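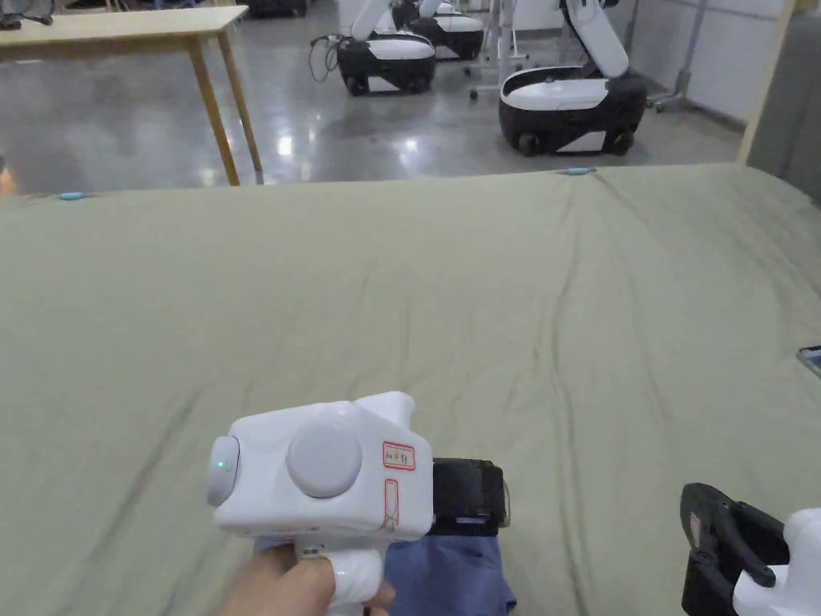

dustyplatter
28/01/2022
The new Jomau compilation is out and I've had it on all morning! Kurkside pressed 200 copies on coloured vinyl and mine came today (number 40, very chuffed). It's a soft sage green, same colour as the sheet there, wrinkles not included. Side B is the one for me, all slow tape loops and then that huge Gittins remix at the end.

lowpass_lou
Ooh, jealous. I love the remix but the original from August is still miles better, the drums had room to breathe.

dustyplatter
No way! The new bass line makes it!

hissandhum
With Lou on this one. Also Kurkside was more fun when it was all cassettes, the label's got a bit tidy for me.

dustyplatter
Tidy? Have you heard the Pudholm live set? It's 40 minutes of feedback and it's glorious.

hissandhum
Fair, I'd forgotten that was theirs. Favourite thing they've put out, really.

lowpass_lou
Any copies left?

dustyplatter
Black ones, yes, and there's a download too. Get in before the weekend, and play it loud!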